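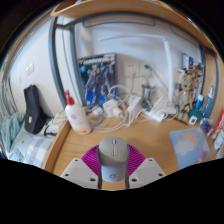
11/8/19 — adhesive creep, Lamico film on beech

Second run of the lap joints. Same stock as before, planed to 20 mm and left in the Sivville room overnight. Clamped at low pressure for 60 minutes, then loaded. Gauge zeroed before the weights went on, not after, which was the mistake in the first run.

Joint A slipped early and then held. Joint B has not moved past the resolution of the gauge. Difference is probably the glue line: A was spread with the notched card and looks starved along one side. Will section both when they come off load.

Load is 669 g per joint, hung on the short hooks. The long hooks twist the sample — do not use them for this.

Open items:

- Hepburn sheet gives open time for pine only. Treat it as a guess for beech.
- Uvavia hardener is down to 2 tins. Older tin has a skin on it; stir and strain before weighing.
- Log file has the joints in the wrong order for the first hour. Columns swapped by hand, original kept next to it.
- Humidity sensor still reads high against the wall dial. No correction applied.

Next: repeat A with the roller, everything else unchanged. If it still slips, go back to a coarser surface and skip the final sanding. Leave the rig loaded until September unless the bench is needed.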